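### 4.2 Packaging condition and return grading

Returned footwear was graded at the Cornport depot between March and October. Of the 2790 parcels received, 2659 could be matched to an original order; the remainder had lost their shipping label and were left out of the analysis. Each matched return was assigned to one of four grades according to the state of the shoes, the box and the tissue, in that order of weight.

Box condition was recorded separately because the resale channel at Duman rejects any pair whose carton is crushed at a corner, whatever the state of the shoes. Hinged-lid cartons (Figure 3) and separate-lid cartons were coded as different types. Barcode labels were scanned before the contents were handled, and a label that failed to scan twice was entered by hand.

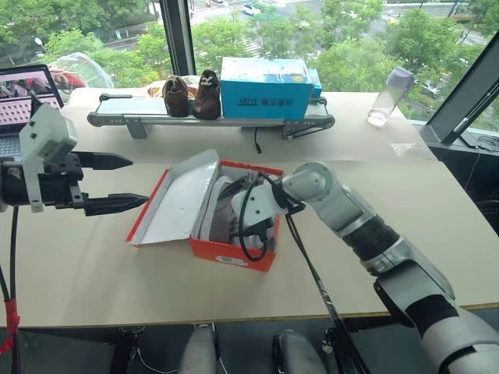 **Figure 3.** Shoebox of the hinged-lid type, open, with the barcode label on the front.

Gopinath Nair objected at the review stage that carton type and retail price are confounded, given that Zakska ships its cheaper lines almost entirely in separate-lid boxes, and that any difference in grade might reflect how buyers treat a less expensive shoe. The point is a fair one. We therefore refitted the model within price bands. The effect of carton type on grade shrank in the two lowest bands and was unchanged in the upper ones, where the hinged-lid cartons continued to come back with fewer crushed corners.

A second source of error is the grader. Some 200 returns were graded again by a second person without sight of the first result. Disagreement was concentrated between the middle grades and mostly concerned creasing at the toe. Tissue was scored least consistently of all, and we drop it from the models in Section 5.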